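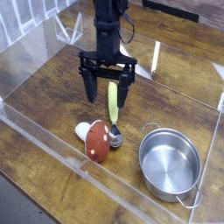 Spoon with a pale yellow-green handle

November — posted by Selina Marti

Kitchen assistant and server wanted, Gisler House tearoom, Voltamham. Start as soon as you can.

We're a small tearoom on the Cikside road, in the old ticket hall (built 1907, draughty, bring a jumper). Soup, toasties, two cakes a day, more when the walking groups are in. Need one person, 22 hours a week, mostly lunches. Could suit someone with kids at school, or a student, or anyone realy.

What you'd be doing: taking orders, carrying plates, clearing, loading the dishwasher, some veg prep. Till is simple. Mopping at close, we take turns. You won't be asked to bake unless you want to — if you do want to, say so, our scones need help.

Hours are 10.30 to 3, a bit later when there's a party booked. Weekend shifts shared out on a rota, done a month ahead. Swaps fine if you sort it between you and write it on the sheet.

Pay is above minimum whatever your age, tips split evenly and paid out monthly. Lunch included. Apron provided, wear your own dark trousers and flat shoes please. Paid trial shift, two hours.

Experience nice but not needed. Food hygiene certificate, same — we'll put you through it in your first month and pay for it. You do need to be ok on your feet and ok with stairs, the store room is down a steep flight and the potatoes come in big sacks. Must be 16 or over.

Bus 231 stops across the road, last one back to Clulteo goes at 5.40. Parking behind for staff, narrow gate, mind your mirrors.

To apply, drop a note in at the counter or ring and ask for Selina, Voltamham 2495, after 3 is best as we're busy before that. No CV needed, just tell us what you've done and which days you cant do. Will ring everyone back by the end of the month.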